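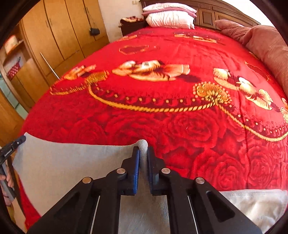 Young-sook Yeon has been folding other people's laundry for 16 years, and she still gets excited about a well-made corner. These days she does a lot of it through a pair of grippers. Masix, the home-linen service where she leads training, began recording its folders' work in August so that its machines could learn from them, and Yeon was first in line. "You think you know how you fold," she says. "Then you have two fingers instead of ten!" Thin gray cloth spread over a thick red blanket is the kind of job she loves to talk about. "Plush pushes back. You pinch up one little peak, just enough to hold, and you leave the roses underneath alone."

Her day has changed a good deal. The plain sheets, all 335 sets in a normal morning, now go through the folding line, and the team of 20 spends its time on odd pieces, repairs and teaching. Soo-ah Woo, who used to stack towels from six until two, checks the line's mistakes and marks what went wrong. "I was scared of it," Woo says. "Now I argue with it. It had a terrible habit with fitted sheets and I got to fix that — me, with no computer background at all."

Not everything is settled. Pay for recording hours was raised only after the folders asked, and Yeon wants the grippers lighter. "By three o'clock my wrists know about it," she says. Ji-hoon Na, the floor manager, has promised a rest break every hour and is trying out shorter shifts.

Yeon is already planning what to teach next. "Duvet covers," she says, laughing. "I want to see it find the corners from the inside."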